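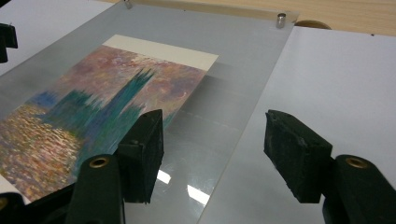
Melldale flat-object gripper trials

The Melldale flat-object trials are a set of bench comparisons of two-finger grippers, run at the Melldale workshop and written up on 28 Aug 2026. Purpose - find out which finger pads can handle thin, flat things on slick surfaces. Art prints, cards, clear sheets. Stuff that most parallel grippers push around and never get under.

Background

Started by Onni Lindqvist after an earlier job sorting framed pictures kept failing at the same step. Pierina Caputo joined later and wrote the scoring rules. The two had different ideas on what counts as a pick. Lindqvist wanted any lift, Caputo wanted a lift plus a hold. Caputo's version was used.

Grippers

Two hand-held units were compared, both with the camera mounted looking down between the fingers.

Grena - linked black fingers, brass-colored rings at the joints, thick block pads with an angled inner face. The pads are wide, so they hide part of the target at close range. Pad edges go ragged with use.
Melis - slimmer fingers, softer pads. Easier to see past. Tends to fold on stiff card.

Both log to the same Brarix controller, firmware left alone for the whole run.

Test surface

A clear panel laid over white sheeting on a wood tabletop, with metal fasteners at the far end. The panel was picked to be awkward. It is scratched and smudged, and it throws bright reflections between the fingers, wich is hard on the camera. A shadow also falls off the corner of a print and shows through the panel, so the edge can read double.

The usual target is a painterly print, a teal tower under a pink and mauve sky, with a blank cream border. The border matters. Pale on pale gray, low contrast, and it is the edge the fingers have to find. Set down at a diagonal so neither finger lines up with it by luck.

Results

1,079 attempts logged across four pad sets. Grena did better on the print, Melis on loose card under 2 mm. Most misses for both were slides, pad touching down and the sheet skating off. Reflections caused fewer bad approaches than expected. Worn Grena pads gripped a bit better than fresh ones - not explained, and Caputo has asked for a repeat with the edges trimmed.

Critisism

Only one room, one kind of lighting. Lindqvist did most of the handling, so operator habit is baked in. No powered arm used yet.

See also

Parallel-jaw gripper
Finger pad wear
Wrist-mounted camera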